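Textbooks > Materials and Surfaces > Part 2 > Chapter 4

March
By Veronika Schwaiger and Marlene Kohlhase

Chapter 4: Why Surfaces Shine, and Why They Stop

Start with a spoon. New one, then one from the back of the drawer. Same metal, same shape. One gives you your face back, the other gives you a gray blur. What changed?

Mostly the top layer. Very thin. Light hits a smooth surface and leaves in one direction, so we see a reflection. Light hits a rough one and goes everywhere. Dull. The word for the first is specular, for the second diffuse, and you will need both by the end of section 4.2. Most real surfaces do some of each.

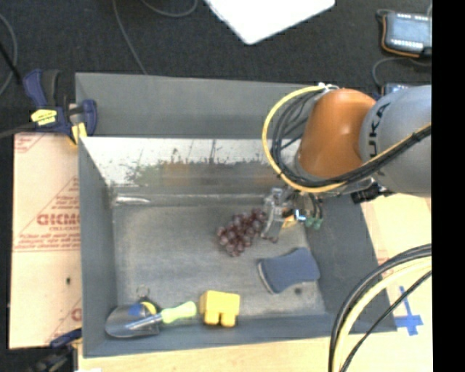 Fig. 4.1 Gray bin. Compare the shiny strip of inner wall with the scuffed floor.

Scratches matter more than people think. A single deep one is easy to see but changes little. Hundreds of fine ones, to shallow to feel with a fingernail, take the gloss off a whole tabletop. The Groteck tables in the back of this book list 117 common finishes with a gloss value for each. Don't memorize them. Look at the order they come in, matte at the top, and ask what the glossy ones have in common.

Then there is dirt, which is not wear but often looks like it. Grease fills the fine grooves and can make a dull surface look better for a while. Wash it, and the dullness comes back. The Trindade exercise (section 4.3) deals with this. Bring a soft cloth and two old plates.

Before you read on: find 11 surfaces in your kitchen and sort them, shiny to dull. Write down wich ones you had to tilt toward a window before you could decide. Keep the list, we use it again in 4.4.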